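**Wrist stream lags joint state during grasp approach (Urari planner 10)**

**curstead_fork** wrote:

Four-fingered hand on a single arm, picking film-wrapped boxes from a tray beside a green conveyor. Wrist images arrive 82 ms behind joint state. The segmenter keeps labelling the thumb as an obstacle, so the planner rejects the approach.

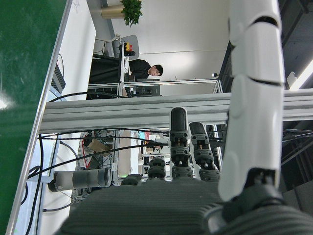

### Reply 1: munamberg_ops

Your self-filter mask is static, right? It won't follow the thumb joints. Render the mask from the URDF at the image timestamp. Don't use the latest joint state.

### Reply 2: tf_buffer

Disagree. Fix the clock first. A rendered mask with an 82 ms error is still wrong at the fingertips. What does the head camera give you at contact?

### Reply 3: curstead_fork

Head camera, box gripped over the tray:

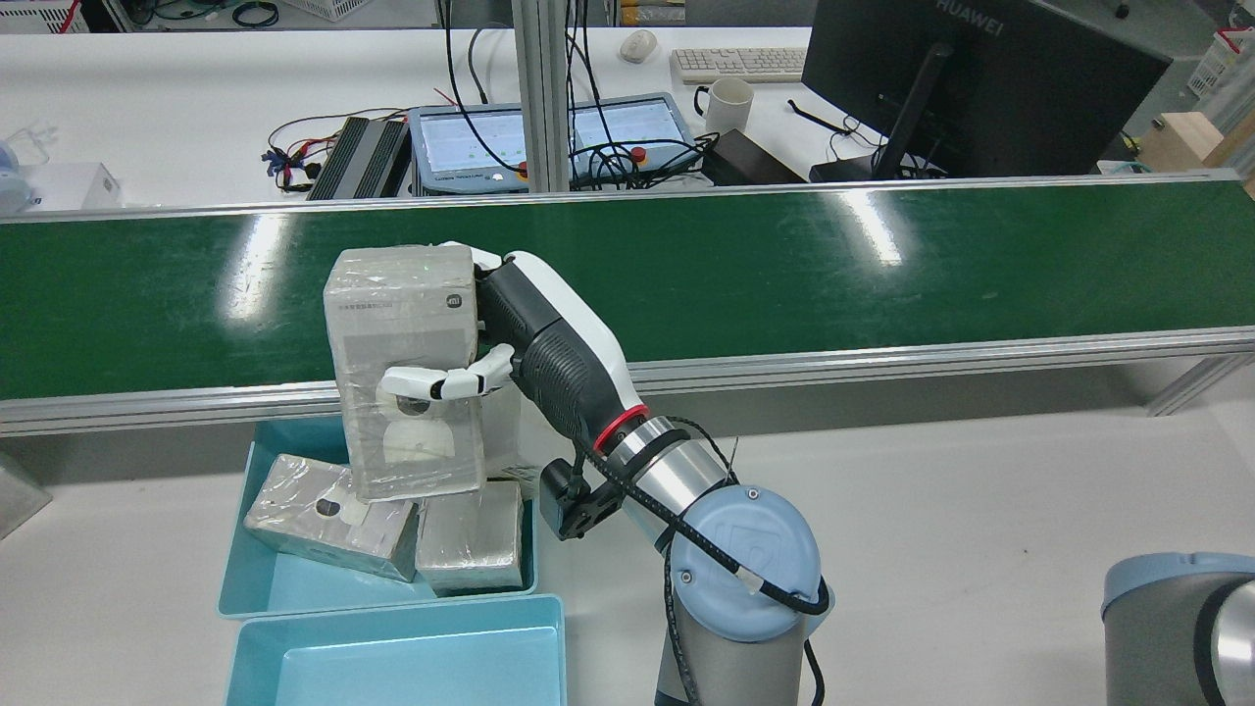
*Head view. Fingers across the front face, thumb over the top corner.*

The depth is poor on the film and I get holes wherever it creases. Shukla fills them by interpolation, which bends the face plane and throws off the finger targets.

### Reply 4: munamberg_ops

Turn the fill off and fit a plane to whatever points survive. 736 inliers was enough for us on shrink wrap. Also check the wrist extrinsics. Is the camera rolled?

### Reply 5: curstead_fork

Yes, the image is on its side. The driver applies no rotation and I carry it in the static transform. 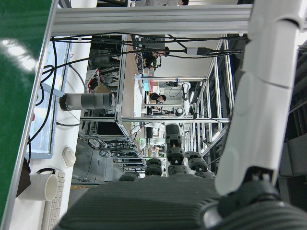

The segmenter was trained on upright images, so I could rotate before inference and leave the transform alone.

### Reply 6: tf_buffer

Rotate the image and you have to rotate the intrinsics too. People forget cx and cy. I'd sooner retrain with roll augmentation.

### Reply 7: munamberg_ops

Retraining for a fixed mount is a waste of labour. Rotate in the node, swap cx and cy properly, done.

### Reply 8: curstead_fork

Tried the rotation plus the rendered mask, with buffer depth set to 32.

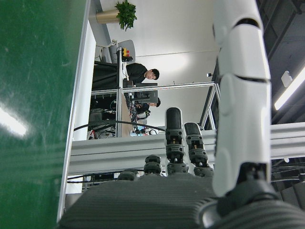 Thumb rejections are gone with the arm still. They come back above half speed, so tf_buffer has a point about the clock. Moving the camera to hardware timestamps next and leaving the planner's collision margin where it is.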